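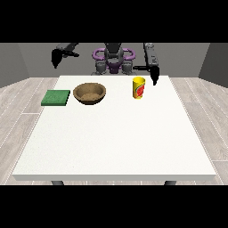
Do you need to know how to code to teach a robot a task?

Anyone who can steer two arms with a pair of hand controllers can do it, and most people get comfortable within an afternoon.

Our December teaching sessions in the simulator have been so much fun! Everyone drives both arms remotely, and every run gets saved so the robot can learn from it. Tarun Garg recorded 50 in one sitting (and then asked for more). The total is now 2700, which is wonderful for a group this size.

Two tips from Svenja Wyss: go slower than feels natural, and if you fumble a grasp, keep going and fix it. Those recoveries are great teaching material.

New drivers are very welcome in January. Write to Leonie Gruber for a slot.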